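Kategorie: Küche & Haushalt › Anleitungen › Fritteuse Aidoo

4. Frittieren von Hefegebäck (Krapfen, Berliner, Quarkbällchen)

Dieser Abschnitt gilt für die Fritteuse Aidoo mit herausnehmbarem Ölbehälter. Lesen Sie vorher Abschnitt 2 (Sicherheit) und führen Sie die Erstreinigung nach Abschnitt 3 durch.

4.1 Teig vorbereiten

Die Mengen sind auf eine Füllung des Geräts abgestimmt. Das Grundrezept stammt von Vasiliki Nikolaidis aus der Versuchsküche in Tetasberg und wurde im Oktober für die neue Heizplatte angepasst.

1. 500 g Weizenmehl in eine große Schüssel sieben.
2. 80 g Zucker, eine Prise Salz und ein Päckchen Trockenhefe untermischen.
3. Lauwarme Milch, zwei Eier und weiche Butter zugeben und acht Minuten kneten. Der Teig soll sich vom Schüsselrand lösen.
4. Zugedeckt gehen lassen, bis sich das Volumen verdoppelt hat.
5. Teig zu gleich großen Kugeln formen, auf ein bemehltes Tuch setzen und nochmals gehen lassen.

Hinweis: Für Quarkbällchen entfällt Schritt 4. Den Teig mit zwei Löffeln abstechen und sofort frittieren.
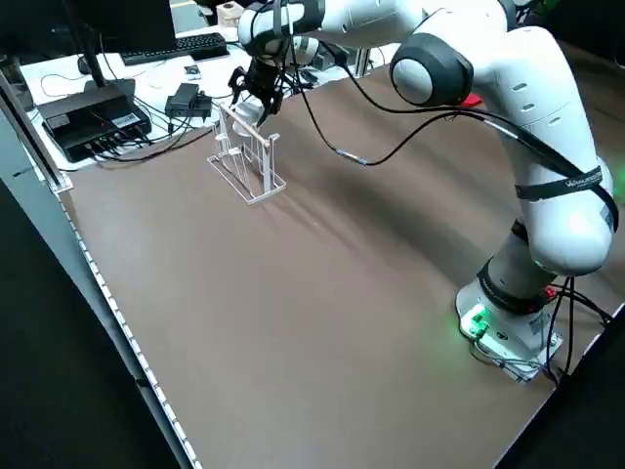 4.2 Gerät befüllen und aufheizen

1. Fritteuse auf eine ebene, hitzebeständige Fläche stellen. Zur Wand mindestens eine Handbreit Abstand lassen.
2. Ölbehälter einsetzen, bis er hörbar einrastet.
3. Hoch erhitzbares Pflanzenöl bis zwischen die Markierungen MIN und MAX einfüllen. Festes Frittierfett vorher in einem Topf schmelzen.
4. Netzstecker einstecken und den Drehregler auf 170 °C stellen.
5. Warten, bis die Kontrollleuchte erlischt. Erst dann ist die Temperatur erreicht.

VORSICHT: Heißes Öl niemals mit Wasser in Berührung bringen. Korb und Schaumkelle müssen vollständig trocken sein.

VORSICHT: Brennendes Fett nicht mit Wasser löschen. Deckel auflegen und Netzstecker ziehen, sofern dies gefahrlos möglich ist.

4.3 Frittieren

1. Höchstens vier Teigstücke auf einmal mit der Oberseite nach unten ins Öl gleiten lassen.
2. Deckel für die erste Hälfte der Backzeit schließen – der Dampf hält den Teig weich, und am Rand bildet sich der helle Streifen.
3. Nach drei Minuten wenden und offen fertig backen.
4. Mit der Schaumkelle herausnehmen und auf Küchenpapier abtropfen lassen.
5. Vor der nächsten Portion warten, bis die Kontrollleuchte wieder erlischt.

Werden die Krapfen außen dunkel und bleiben innen teigig, den Regler um eine Stufe zurückdrehen. Saugen sie viel Fett auf, war das Öl zu kalt oder der Korb zu voll. 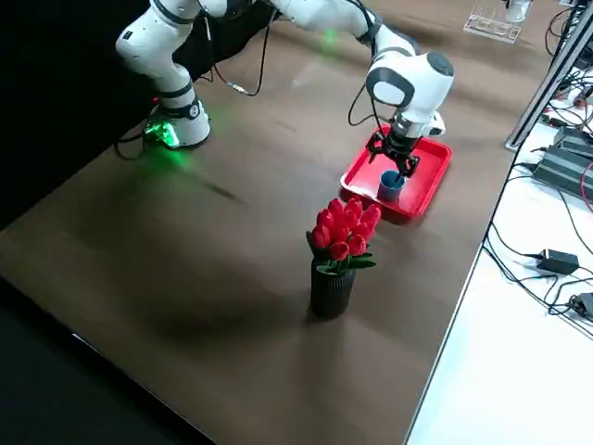

Abb. 4-2: Arm über der Tischfläche, rechts das rote Tablett

4.4 Füllen und Zuckern

Konfitüre glatt rühren und mit der Fülltülle Tokton seitlich in das noch warme Gebäck spritzen. Zum Wälzen feinen Zucker verwenden. Puderzucker erst nach dem Abkühlen aufsieben – auf warmem Gebäck schmilzt er.

Die Fülltülle gehört nicht zum Lieferumfang. Sie ist unter der Bestellnummer 1403 beim Kundendienst in Zondville erhältlich.

4.5 Nach dem Gebrauch

1. Drehregler auf 0 stellen und Netzstecker ziehen.
2. Öl im Gerät vollständig abkühlen lassen. Das Gerät in dieser Zeit nicht bewegen.
3. Öl durch ein feines Sieb abgießen und dunkel lagern. Dunkles oder schäumendes Öl entsorgen, nicht in den Ausguss gießen.
4. Weiter mit Abschnitt 5 (Reinigung).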